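Mustine: two-armed furniture moving, data and notes

Hi, and welcome to the Mustine repo! I'm Ruairi Kerr, and with Gillespie Gunn I put together 273 teleoperated episodes of a two-armed robot shifting furniture (chairs, mostly, because we had plenty of them).

What we were testing: does it help to predict one shared motion for both grippers, then a small correction per arm? We call that the Clelora head. The baseline treats the arms separately and, on our chairs, it likes to twist them. On 96 held-out trials the shared version dropped its grip a lot less often. Numbers and plots are in results/, and please read the notes on failures too, they're my favourite part!

Getting going: unpack the archive, run prepare.py, then train.py with the default config. It trains for 1000 epochs, and you'll want 2 GPUs unless you're very patient.

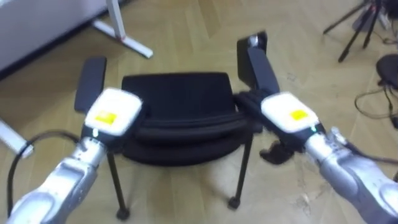 Head camera view, both grippers at the armrests of a black chair.

Known gripes: fast arm motion blurs in the head view, and we haven't filtered any of it out. Colour isn't calibrated either. If you fix something, send a pull request and Gillespie will have a look.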